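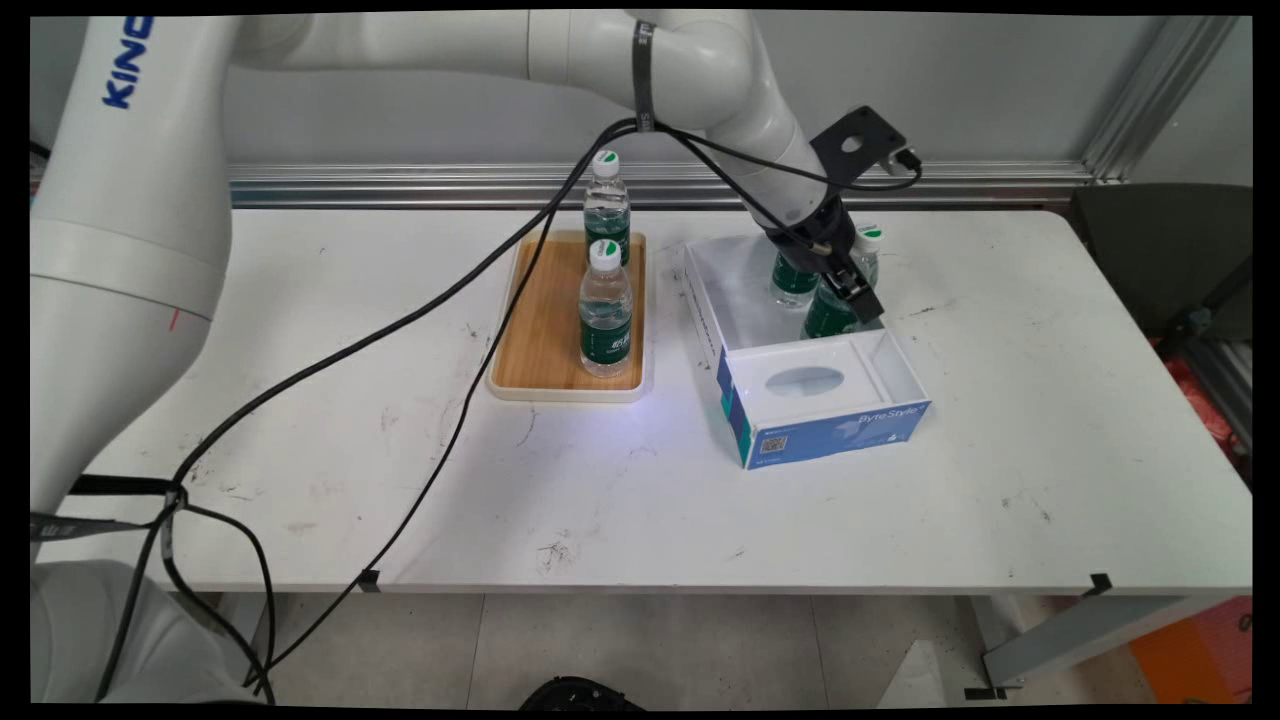

Frequently Asked Questions: Wedding and Private Event Hire at Trirgate House

Last revised March 11, 2020

The answers on this page apply to weddings, civil ceremonies, anniversary dinners and other private celebrations held at Trirgate House. They form part of the information supplied to clients before booking but do not replace the hire agreement. Where the two differ, the hire agreement applies.

Booking and Payment

How do we reserve a date?
A date is reserved when the Events Office has received a signed hire agreement and a deposit of $1000. Verbal inquiries and email requests do not hold a date. If two parties ask for the same date, it is offered to the party whose signed agreement arrives first.

May we place a date on hold while we decide?
Yes. A courtesy hold of three days may be requested after a viewing. It cannot be renewed.

Is the deposit refundable?
The deposit is refundable in full until 13 weeks before the event. After that point it is retained, although it may be transferred once to another date in the same calendar year, subject to availability.

When is the balance due?
The balance is payable 40 days before the event. Final guest numbers must be confirmed in writing at the same time. Reductions made after this point do not alter the invoice. Additional guests may be accepted if the seating plan allows.

Viewings

Can we see the house before booking?
Viewings are by appointment and are conducted by Evanthia Sarantis, Head of Events. Please allow one hour. Couples who have already booked are entitled to one further visit with their florist or planner at no charge.

May we photograph the rooms during a viewing?
Photographs for personal planning are permitted. Please do not photograph another client's decorations if the rooms are being prepared for an event.

Ceremonies

Which rooms may be used for a ceremony?
The Long Gallery and the Orangery may both be used. The walled garden is available for outdoor ceremonies from June until the end of the season. Clients who choose the garden are also allocated an indoor room, and the decision to move indoors is made by the duty manager on the morning of the event after speaking with the couple.

Do you provide an officiant?
No. Clients are responsible for engaging an officiant and for obtaining the marriage license. The officiant's name and telephone number should reach the Events Office with the final guest numbers.

Is confetti allowed?
Dried flower petals may be used outdoors. Paper confetti, foil confetti, rice and glitter are not permitted anywhere on the grounds, and a cleaning charge applies if they are used.

Catering

May we bring our own caterer?
Catering is provided by the house kitchen under Cornel Grecu or by Quách, the approved outside caterer for Vietnamese menus. Other caterers may be considered for religious or cultural reasons. Requests should be made before the hire agreement is signed.

Who supplies the wedding cake?
Clients may use any licensed baker. The cake should be delivered fully boxed, with a list of ingredients and a contact number for the baker. House staff will place the cake on its stand but do not assemble tiers.

How are dietary requirements handled?
Allergies and dietary requirements should be entered on the seating plan beside the guest's name. Place cards are marked discreetly for the serving staff.

Flowers, Decoration and Music

Must we use a particular florist?
No. Ciltik and Katia both know the house well and are happy to advise, but any insured florist is welcome. Large installations, including arches and hanging arrangements, require approval from Dušan Vrabec, House Manager.

Are candles permitted?
Candles are permitted in the Long Gallery if the flame is fully enclosed in glass. They are not permitted in the Orangery or beneath fabric draping.

When must amplified music end?
Amplified music ends at 11:00 p.m. indoors and 8:00 p.m. in the garden. Bands and DJs must use the house sound limiter. Questions about power supply and stage dimensions may be sent to Otakar Šindelář, Technical Manager.

On the Day

When may suppliers have access?
Suppliers may enter through the east gate from 9:00 a.m. All hired items must be removed by noon on the following day.

Is overnight accommodation available?
The couple's suite is included in every wedding hire. No other bedrooms are available, and the Events Office can send a list of nearby hotels on request.

Whom do we contact on the day itself?
Dorin Bratu is the duty manager for weddings. His direct number is printed on the running order sent to each client in the week of the event.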